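Subject: Re: [Plulari house list] cloths, cloths, cloths
From: Povilas Rimkutė

Morning all,

Sorting cloths again, I'm afraid! The red tray has a yellow one in it, all scrunched up with its little loop sticking out, and something white and crumpled in front. 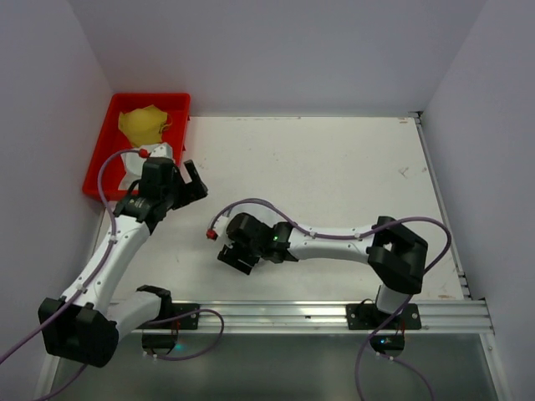
1. What I do with the yellow ones

Anything with a loop gets hung up, full stop. I put four hooks under the shelf by the sink (the cheap stick-on sort, and they've held since November) and the yellow cloths go there after a rinse. I used to fold them over the tap and they went sour in a day or two, which I blamed on the soap for ages.

2. White things

Shake them out before deciding. I've put kitchen roll through the wash more than once because it looked like a cloth when it was balled up, and then spent the evening picking white fluff off my good navy jumper – never again. Paper goes in the bin, cloth goes in the pail with the lid.

3. The wash itself

You wrote:

> We do ours at 60 with the towels but they come out stiff as
> cardboard. Is it the softener? My sister in Lomden says to leave it
> out completely but then surely they'd be worse? Also do you sort by
> colour or just bung the lot in? I have about 72 of the things now,
> heaven knows how, and half of them live in a drawer I can't shut.

Your sister's right, leave it out! Softener coats the fibres and then they just push the water round the worktop. I stick with 60 for anything that's been near raw meat and go cooler for dusters. For the stiffness, give each one a good snap before you hang it, and try a bit less powder too. I do keep the yellows apart from the whites, as the first few washes can be lively.

As for the drawer, be brutal. Hold each cloth up to the window and if you can see the garden through it, it's a rag and it can go in the shed with the bike oil. I kept enough for a fortnight and haven't run short yet.

Does anyone still have the Clesel trays, by the way? I'd like another shallow one, any colour, and I can collect on Saturday if it's this side of town.

Povilas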